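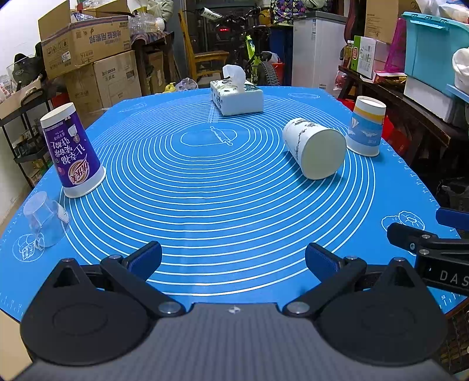
Backmatte Silikon, blau, mit Ringmuster und Lineal am Rand

Furnine Backmatte XL
Art.-Nr. 983
Sofort lieferbar, solange Vorrat reicht

Kurz und knapp
Grosse Matte für Teig. Ausrollen, kneten, formen, auskühlen lassen. Ringe als Hilfe für runde Böden, Skala am Rand für alles Eckige. Rollt sich klein zusammen, passt in die Schublade neben das Nudelholz.

Wofür
Mürbeteig, Hefeteig, Pizza, Strudel (ja, auch Strudel, dann aber mit Tuch drunter), Fondant, Marzipan. Plätzchen sowieso. Weniger Mehl auf der Fläche nötig als auf Holz, der Teig bleibt weicher. Wer viel Roggen backt: trotzdem gut bemehlen, Roggen klebt überall.

Nicht geeignet zum Schneiden. Bitte wirklich nicht. Kein Messer, kein Pizzarad, keine scharfen Metallausstecher mit Druck. Teigkarte aus Kunststoff nehmen, die Mosia liegt bei uns gleich daneben im Regal und kann auch einzeln bestellt werden.

So geht's
Vor dem ersten Gebrauch mit warmem Wasser und etwas Spülmittel abwaschen, gut trocknen. Arbeitsplatte abwischen, muss sauber und fettfrei sein, sonst rutscht die Matte. Krümel drunter drücken sich durch. Matte auflegen, von der Mitte nach aussen glattstreichen. Leicht mehlen. Los.

Runde Böden: Teigkugel in die Mitte, flachdrücken, dann immer vom Zentrum weg rollen und zwischendurch eine Vierteldrehung. Passenden Ring suchen, der ein Stück grösser ist als die Form, der Rand muss ja auch noch hoch. Bei Quiche 3 cm zugeben, bei flacher Tarte reichen 2.

Teig in die Form heben: über das Nudelholz schlagen oder Form umgedreht auf den Teig legen und alles zusammen wenden. Das zweite braucht etwas Mut, geht aber schneller. Matte danach langsam abziehen, flach nach hinten, nicht nach oben reissen.

Wenn der Teig reisst, war er meist zu kalt. Zehn Minuten liegen lassen, nochmal.

Reinigung
Handwäsche, warmes Wasser, weicher Schwamm. Keine Stahlwolle, keine Scheuermilch. Hefeteigreste erst antrocknen lassen, dann abrubbeln, geht leichter als nass. Fettfilm nach Butterteig: zweimal waschen, beim zweiten Mal etwas Natron ins Wasser. Hängend oder liegend trocknen lassen, erst dann aufrollen. Nass gerollt riecht sie nach ein paar Tagen muffig, hilft dann nur Essigwasser und Geduld.

Flecken von Kurkuma oder Roter Bete bleiben manchmal. Kein Reklamationsgrund, stört beim backen auch nicht.

Aufbewahrung
Gerollt, mit der bedruckten Seite nach innen. Nicht falten, Knicke gehen schwer wieder raus. Nicht unter schwere Pfannen legen.

Backofen?
Fragen viele. Diese Ausführung verkaufen wir als Arbeitsmatte, also für den Tisch. Für das Blech bitte die Akpan Blechmatte nehmen, die ist kleiner und dafür gedacht.

Aus den Kundenmeinungen

"Endlich hab ich die Küche nicht mehr voller Mehl. Meine Arbeitsplatte ist gefliest, ohne Matte war Ausrollen eine Katastrophe." Agata Mazza

"Gute Matte, liegt ruhig. Die Ringe nehme ich für Piadina, da werden endlich alle gleich gross. Einen Stern Abzug, kam eng gerollt an und wollte zwei Tage nicht flach liegen." Ottavio Ruggiero

Antwort vom Shop: Ecken über Nacht mit Büchern beschweren, dann liegt sie. Föhn auf lauwarm geht auch.

"Für Fondant top. Marzipan auch. Für Nudelteig nehm ich weiter das Holzbrett, der braucht etwas Rauheit." Tiziana Fontana

"Lieferung schnell. Zahlen am Rand gut lesbar auch ohne Brille." Edgars Raudsepp

Versand und Rückgabe
Versand gerollt im Karton. Ab 100 Euro Bestellwert versandkostenfrei innerhalb Deutschlands. Österreich und Schweiz auf Anfrage. Rückgabe nur unbenutzt und sauber, bitte mit Karton. Mehlige Matten nehmen wir nicht zurück, kam leider schon öfter vor.

Bestellungen bis 2. November gehen noch mit dem alten Preis raus, danach neue Liste. Die rote Ausführung kommt erst im März wieder rein, Vorbestellung möglich, kurze Mail genügt.

Sammelbestellung
Backkurse, Schulküchen, Vereine: bitte nicht über den Warenkorb, sondern direkt bei Annunziata Leone anfragen. Staffelpreise gibts, Rechnung auch. Lieferadresse und gewünschtes Datum gleich mit angeben, sparrt uns allen eine Mail.

Passt dazu
Mosia Teigkarte, flexibel
Akpan Blechmatte
Nudelholz Buche, ohne Griffe
Mehlsieb fein
Backpinsel, Naturborste oder Silikon

Fragen zum Artikel? Kontaktformular unten, Artikelnummer nicht vergessen. Antwort meist am nächsten Werktag.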